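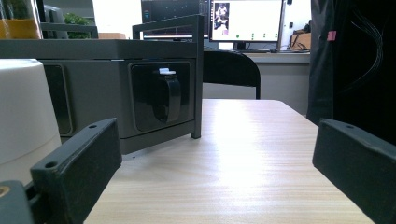

Setwood table with grey two-compartment storage unit on top

Setwood Table, Pale Wood Grain

Product code: 632
Sold by Flatent

The Setwood is a plain work table with a pale wood-grain laminate top. The grain is a fine horizontal streak in beige and light tan, and the surface has a soft sheen when the light falls across it. It suits a utility room, a spare bedroom or the end of a kitchen where you need somewhere to sort things out before they go away. People buy it for folding, wrapping, mending and paperwork, and quite a few use it as a desk.

The long edges are straight, so it sits well against a wall or pushed up to a second table of the same size. If you are putting two together, order them at the same time. The laminate comes in batches and the tone can shift a little from one to the next.

Using it with storage on top

A small organiser on the tabletop keeps the rest of the surface free. The grey unit in our photo has a flat top and recessed compartments at the front, and the right-hand one has a black border with a black looped strap inside. The unit is not included with the table.

Boxy units like this can go straight on to the laminate. If yours has a metal frame or posts, check the feet before you put it down. Bare metal will mark the surface if it is dragged, so lift it into place or stick felt pads underneath. We sell Clutetti pads in packs of 30, and one pack will do a table and most of what stands on it.

Put heavier units towards the back, over the rear legs, and keep the front half clear for working.

Size and weight

Width: 980 mm
Height: 71 cm
Maximum load: see the label fixed under the top
Top: laminate, pale wood grain
Assembly: legs to be fitted, hex key supplied

The height is the same as the Fröhlich side table, so the two can stand next to each other without a step between them.

Care

Wipe with a damp cloth and a drop of washing-up liquid, then dry. Do not use scouring pads or cream cleaners, which dull the sheen and leave patches you will see in bright light. Ink comes off with a little surgical spirit on cotton wool if you get to it quickly. Hot pans and irons need a mat.

Tighten the leg bolts again after a month or so of use. They settle - this is normal and takes a couple of minutes.

Delivery and returns

Delivered flat in one box. Please check the corners of the top before you throw the packaging away, as we need the original box for a return. Orders placed before 14th May will go out with the older leg bolts, which are slightly longer but fit the same holes.

Spare bolts, feet and hex keys are kept in stock. For these, or for questions about matching an existing table, write to Ekaette Balogun in customer service and quote the product code.

Related items
Clutetti felt pads
Fröhlich side table
Setwood bench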